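Clerngate Toy and Game Museum Opens Its Board Game Drawers to the Public

MELDEN – The Clerngate Toy and Game Museum is opening the Grīnberga Collection this December, and for the first time visitors will be able to sit down and look through one of the biggest private gatherings of board games, card games and picture lotto sets in the region. The collection holds 969 games, the oldest of them from the days when dice were still turned from bone, and every one of them has now been sorted, cleaned and given a proper box.

The games came to Clerngate from the family of the late Mr. Grīnberga, who ran a stationery store in Melden and could not walk past a secondhand stall without buying something. He kept snakes and ladders boards printed on linen, travel chess sets with missing pawns, tiddlywinks in pill boxes, war games, spelling games, and a whole shelf of race games about trains. He also kept the notes people had tucked inside them: old scores, house rules, and one long and very heated argument about whether you may pass "Home" without stopping.

"I have worked here a long time and I have never had so much fun opening boxes," said Annag Guthrie, curator of games at the museum. "You lift a lid and there is somebody's handwriting from a rainy vacation, with the score and who cheated. We knew right away that these had to be out where people could read them!"

What Visitors Will See

The new display fills the two upstairs rooms that used to hold the doll houses (the doll houses have moved down to the ground floor, next to the trains, and look wonderful there). Around 200 games will be on show at any one time, with the rest kept in flat drawers and brought out in turn through the year.

The first room is about race games, from goose games printed on a single folded sheet to the big bright boards of the postwar years. The second belongs to cards and matching games. Its star is a complete set of Tralbridge Lotto, a picture game made in small numbers by a local printing shop and sold mostly at church fairs. Until the Grīnberga boxes arrived, the museum owned only the lid and three of the boards. The set now on display has all of its boards, all of its picture cards and the little drawstring bag they were shaken in. The bag has been mended twice with different thread, and we are leaving it just the way it is.
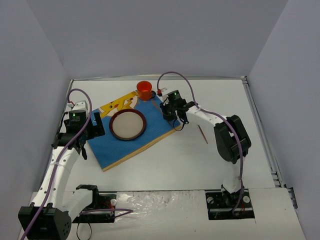

Play Tables

Looking is only half of it. The museum has also set out play tables in the back of the second room, where families can try fresh copies of the old games. The copies were drawn and printed for us by illustrator Ainhoa Esteban, who matched the colors to the cleanest originals she could find and kept the old spelling, the strange penalties and the very bossy rules.

There are 19 games to choose from at the start, and more will follow. Some take five minutes. One of them, a trading game called Merchant's Return, took the staff most of an afternoon and ended in a draw, and we loved it. Rule sheets come in large print as well as the regular size, and the pieces have been made a little chunkier than the originals for small hands.

"Children get the hang of these faster than the grown-ups do," said Manikandan Pisharody, who leads the museum's learning program. "The adults want to know what the strategy is. In a goose game there isn't any! You roll, you land on the well, you miss two turns and everyone laughs at you."

Sunny afternoons can be quiet in the museum, so anyone who wants a long game without waiting should come when the weather is good. School groups can book a table session in the morning before the rooms open to the public. Each session begins with a short look at two or three original games, brought out of the drawers, and ends with the pupils making up a rule of their own and trying it out.

Caring for Paper, Tin and Glue

Most old games were never meant to last. The boards are cheap card with paper pasted over the top, and they split along the fold. The boxes give way at the corners, and rubber bands melt onto playing cards and take the faces off with them. Paper conservator Shafiq Wanigasekara has spent the past year and a half going through the collection, board by board.

His rule has been to do as little as possible. Split corners are held with thin Japanese tissue, loose paper is pasted back with wheat starch, and dirt comes off with a soft brush and a lot of patience. Pencil scores stay. So do jam stains, unless they are sticky. Missing pieces have not been replaced in the originals, though a visitor may notice a shirt button standing in for a counter here and there. Those buttons came with the games and have their own lines in the catalog.

"A perfect copy tells you what the maker wanted to sell," said Wanigasekara. "A worn one tells you which square everybody fought over. I can show you a board where the starting corner is rubbed down to bare card and the last ten squares look brand new. I think it was just too hard!"

A Catalog Anyone Can Use

Every game in the collection now has its own page in the museum's catalog, with the maker where we know it, the size of the box, a count of the pieces and a full copy of the rules. Visitors can search it at the desk on the landing. Collectors are warmly invited to write in if they can name a maker or fill in a date, and there are plenty of blanks left to fill. We would be especially happy to hear from anyone who remembers the Tralbridge printing shop or has a copy of its lotto at home, complete or otherwise.

The museum has also printed 1000 copies of a small guide to the collection, written by Annag Guthrie and illustrated by Ainhoa Esteban. It includes a fold-out goose game in the middle, with counters to cut out. The guide is sold at the front desk.

"My own grandmother had one of the race games in the first room, and I had not seen it since I was seven," said museum director Sorcha Paterson. "I remembered the dog on square twelve and nothing else. When the box was opened, there was the dog! I hope a lot of people find their dog up there."

Bring Your Own Game

On the opening afternoon the staff will be on hand from 2 p.m. to look at games that visitors bring from home. Please keep the pieces together in a bag or an envelope, and leave any old tape where it is, even if it is peeling. The museum does not give values, but we will gladly talk about age, makers and missing parts, and how best to store a box so that the lid keeps its shape.

About the Museum

The Clerngate Toy and Game Museum looks after toys, games, puzzles and children's books from Melden and the towns nearby. The Grīnberga Collection is included in regular admission, and the play tables are free to use once inside. There is a lift to the upstairs rooms, and the tables can be reached by wheelchair. Press visits and requests to see particular games can be arranged with Manikandan Pisharody through the museum office.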